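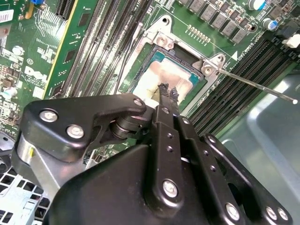 ## Trying out the Lidari gripper kit

Our group spent most of the winter term with the Lidari two-finger kit, which Skolance lends to student teams, and I have to say we grew rather fond of it! The job we picked was lifting processors out of old server boards – fiddly work, and a fair trial for any gripper.

Setup took us 4 afternoons (the manual says one, but we were learning as we went). The grip material on the fingertips looks rough and shredded after 200 practice grasps, and old thermal paste does make a chip slippery, and we'd love softer pads as an option. Auður Egilsson kindly helped us with the force settings, and we plan to repeat the trials at a lower force in February.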